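Notas para a palestra - A pausa do café e as conversas que ficam
Quinta-feira, 18 de maio de 2023

Abertura (sem pressa, deixar as pessoas sentarem)

Bom dia a todos, e obrigado à Raili Harju pelo convite, que aceitei antes mesmo de ela acabar a frase. Quero falar da pausa, daqueles minutos a meio da manhã em que largamos o que temos entre mãos e vamos ter com alguém. Começar pela história da minha avó, que guardava tudo o que tivesse tampa e que nunca serviu um café a ninguém de pé.
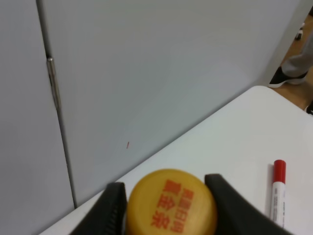 Contar depois a chegada à Bustano, no meu primeiro emprego: 13 pessoas, uma cafeteira velha e uma regra só, a de que às dez e meia se parava. Eu achava aquilo uma perda de tempo, confesso, e levei meses a perceber que era ali que se resolviam os mal-entendidos da semana. (Se rirem, esperar um bocadinho.)

O que mudou com a cápsula

Com a cafeteira, alguém fazia para todos e todos esperavam. Com a cápsula, cada um tira o seu e volta para o lugar.
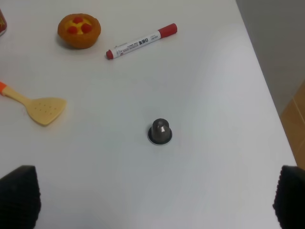 Não venho dizer mal das máquinas, que tenho uma em casa e gosto muito dela! Mas na Padier o Santeri Kuusisto teve uma ideia que me encantou: durante 30 dias, quem tirasse um café tirava também outro para um colega. Ler a carta dele, só o segundo parágrafo, devagar.

O lugar onde se para

Falar da sala de Valtstead, do corredor estreito, da janela que não abria. As pessoas encontram-se onde há onde pousar a chávena.
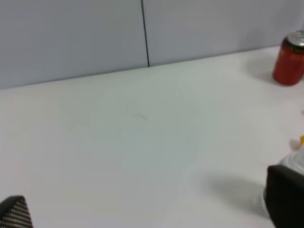 Perguntar à sala: onde é que conversam no vosso trabalho? Ouvir 4 respostas, não mais, que o tempo foge - e eu sei bem como me alongo. Se alguém falar das escadas, aproveitar para contar o episódio do elevador avariado em julho.

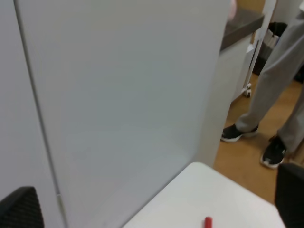

Para fechar

Pedir que convidem hoje uma pessoa com quem nunca tomaram café. Agradecer e lembrar que o almoço é no piso de baixo.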